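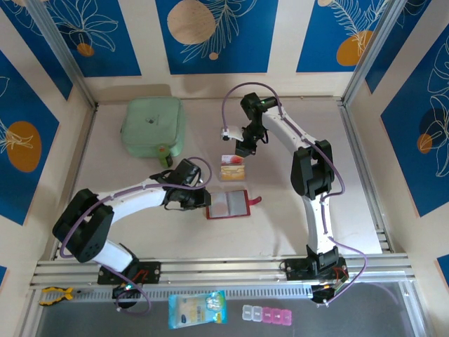
Does a wrist camera help a cheap arm pick up flat things?
Project report, Brimwood College, Intro to Robotics Lab
Charito Cabrera
20 Feb 2020

1. Why I did this

The Bridow setup guide says a wrist camera is "essential for fine work." The guide gives no numbers for that, and neither does anyone in our lab who repeats it. We already had a fixed camera looking over the whole workspace, so the question was whether adding a second view at the gripper changes how often the arm picks up the object, or whether it mostly gives us nicer footage.

I picked flat objects on purpose. Most demo videos use blocks and cups, and almost any setup will pick up a block. A thin thing lying on a smooth floor is harder. The fingers have to get under an edge or pinch something that sticks up, and being slightly too high means closing on air.

2. Setup

Both arms stayed bolted to the front rail for the whole project. Moving a base even a little would have meant redoing the calibration, and I did not trust myself to do it the same way twice. The walls kept their leaf-pattern panels. Marilou wanted plain walls, but the earlier test recordings were made with the pattern up and I wanted to be able to compare.

The task set was a card holder, a padded pouch with a zipper pull, and small packets. For each attempt the object was placed by hand, the arm was started from its home position, and the attempt ended when the object was lifted clear of the floor or when the time limit ran out. A lift followed by a drop counted as a failure. I changed that rule once, early on, and threw out the attempts made under the old rule.

The controller was Abella, the version that came with the course. It can take one camera or two. Nothing else was changed between the two conditions, or at least nothing I know of.

3. What was collected

There were 14 sessions and 290 attempts that counted, split evenly between fixed camera only and fixed plus wrist. From the recordings I saved 3561 still frames and labeled 552 of them by hand, marking where I thought the best grasp edge was. The labeling took longer than the robot work did. I would not do it again without a second person, for reasons given in section 5. 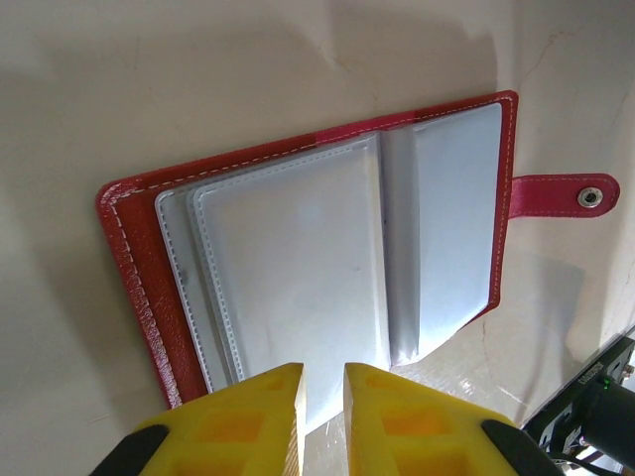
Figure 2. Card holder lying open, seen from the wrist camera.

4. Results, such as they are

With the wrist camera on, the arm did better on the card holder. The strap gives the fingers something to go for, and the close view resolves it well. From across the workspace the same strap is a few pixels wide, and the controller often went for the middle of the holder instead and slid along it.

On the pouch there was no difference I would defend. It is thick enough that either view finds it. If I had tested only the pouch I would have written that wrist cameras are a waste of a USB port.

On the packets, two cameras did slightly worse. I did not expect this and I am not sure it is real. One possible cause is glare. Shiny plastic close to the lens has bright patches that move when the wrist turns, and the controller seemed to chase them. Another possible cause is that the packet attempts with two cameras were bunched into the last sessions, when the finger mounts had been taken off and put back several times. I should have mixed the order. I did not, and no amount of averaging fixes that now.

There is also the matter of the fingers blocking the view. They come in from the bottom of the wrist image, and in the last part of the approach they cover the place you most want to see. The guide's sample pictures were all taken with the gripper wide open and well above the object — a flattering moment to choose.

5. Problems with my own labels

I relabeled a small batch after a break, without looking at my first answers. On the wrist frames I mostly agreed with myself. On the fixed frames I did not, mainly where an arm crossed in front of the object. So part of what looks like "the fixed camera is worse" could be "Charito is worse at labeling the fixed camera." The controller never saw my labels, so the pickup counts are not affected, but the section I had planned on grasp edges is gone from this report.
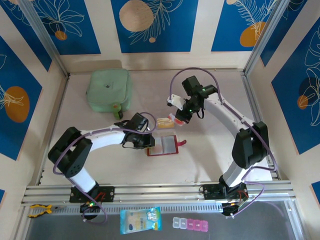 Marilou Bañez read the draft and thinks I am too hard on the second camera. Her view is that the controller was tuned for one camera long before I touched it, so adding another and changing nothing else is not a fair trial, and that a week of tuning would have fixed the packets. She also said that "a tie on the pouch is still a tie, you can't score it as a loss."

She is right about the pouch and I have reworded that part. On tuning I am less convinced. A student who follows the guide gets the untuned version, and the guide makes its promise to that student. If the wrist camera needs a week of work before it pays off, the guide should say so.

6. What I would tell the next group

Use the wrist camera if your object has a small feature that has to be found, such as a strap or a tab. For anything thick, leave it off and save yourself the cable.

Mix the order of conditions from the first session. Write down every time a finger comes off.

Ustwood is lending the lab a different set of fingers in April. I would like to see the packets run again with those, both ways, before anyone quotes my packet result. The attempt logs are in the shared folder, including the ones I threw out.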